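Doubts over "4,000-year-old" drain at Ilwood

A trench dug for a new water main at Ilwood has produced a length of stone-lined channel, two broken clay pipes and a very large claim. According to a statement put out in March by Rozīte, the firm hired to watch over the digging, the channel is 4,000 years old and served an indoor washing room. If so, it would be older than any other plumbing in the region by a wide margin. The evidence offered so far doesn't get anywhere near that.

The channel is real enough. It runs downhill through yellow clay for 32 feet, with flat stones along the bottom and smaller ones packed in at the sides. At the lower end it opens into a shallow pit filled with dark silt. The pipes were lying near the upper end, in soil that the firm's own summary calls "mixed." That word deserves more attention than it got in the headlines. Mixed soil can hold things from very different periods, and a pipe lying next to a drain isn't the same as a pipe that fed it.

The date rests on charcoal. Two samples were taken from the silt in the pit, and one of them came back at 4,000 years. The result for the other has not been released. Rozīte says it is "still under review," the same phrase it used in January. Old charcoal also washes around. A scrap from a hearth or a brush fire can sit in a hillside for centuries before rain carries it into somebody's drain, and the date then belongs to the fire. No sample has been taken from beneath the stones, where trapped material would say a good deal more about when they were laid.

Then there is the washing room. No floor has been found, and no walls. What the statement describes is a patch of hard-packed earth next to the channel, which could be a floor, a path or a place where animals stood. Farm drains with stone bottoms were built across this valley until fairly recent times, and several are still carrying water. The firm says its channel is different in "character" but has published no drawings that would let anyone compare them.
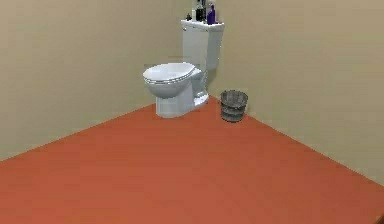
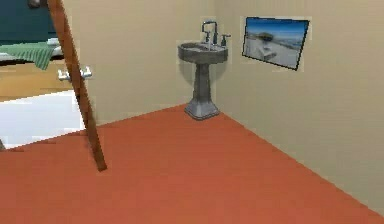
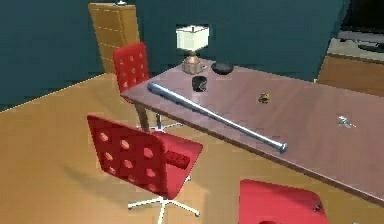
Computer-rendered interiors.

The money side is worth a look too. Evex, which is laying the water main, has said it will pay for a display at Ilwood, and the trench has been rerouted around the find. The display already has a name, Fludetness, and a logo. It does not yet have a report behind it. Visitors will be invited to walk through "the first bathroom in the valley," according to a leaflet that was being handed out before the second charcoal result was in. Neither company would say who approved the wording.

None of this means the channel is unimportant. A drain that long took planning and a lot of hauling, whoever built it, and the silt in the pit may hold seeds and pollen that could show what was growing on the slope. Even a drain of a few hundred years would be worth recording properly. The pipes may turn out to be the most useful part of the find, as fired clay can be tested on its own and compared with pottery from nearby digs. So far they have been washed, photographed and put in a box.

Rozīte says a full report will follow "in due course." It should include the missing result, a plan of the trench, a section drawing showing which layer the pipes came from and an explanation of how a strip of packed earth became a room. Until those are available, the age on the leaflet should be read as one reading from one piece of charcoal.

Work on the water main is due to start again in June. The channel has been covered with sheeting and backfilled for now, and the upper end, where any building would have stood, has not been dug.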